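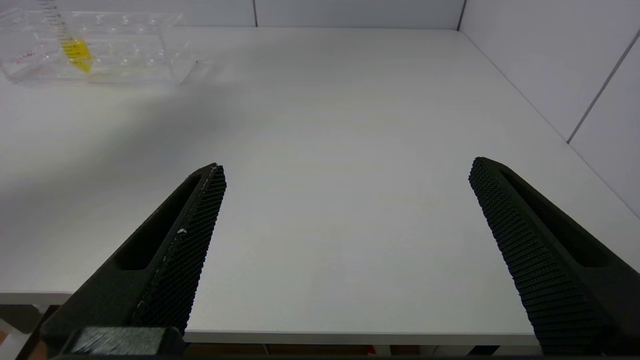 Visitors to the Drovska open day in Fendton had to be patient on Monday, 13/02/2023, because the line to see the robot bench ran well down the hallway, and people who got to the front were in no hurry to leave it! The bench is part of the Jaber project, which looks at how a robot can take on some of the everyday handling that fills a lab worker's day. The work is done on a plain white tabletop, and a clear rack stood there with a tilted tube in it, a little bright yellow liquid at the pointed end. The gripper has two black fingers with rows of fine ridges on the inside, and more than one younger guest asked to touch them (they were handed a spare set to pass along the line).

Vuvance, which supplied the controls, sent a small team to answer questions, and they stayed cheerful through a long afternoon of them. How much does it cost? Can it do dishes? Holding a clear plastic container steady while a glass beaker is tipped over its mouth may not sound like much of a show, but the room went very quiet for it — and then everybody started talking at once.

Drovska had set out 200 chairs for the talks, and those filled up early. 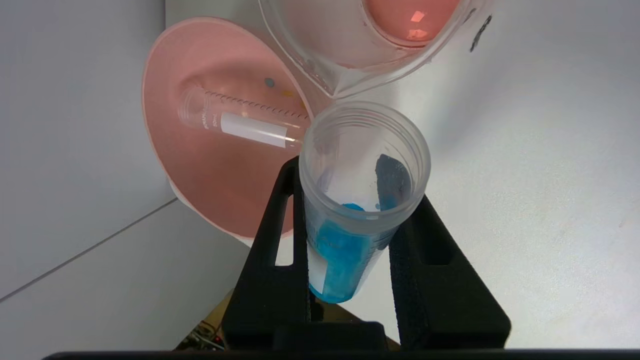

Next open day in July

The doors will open again in July, with the bench running in 2 rooms so the wait should be shorter. Entry is free, and school groups are asked to call ahead.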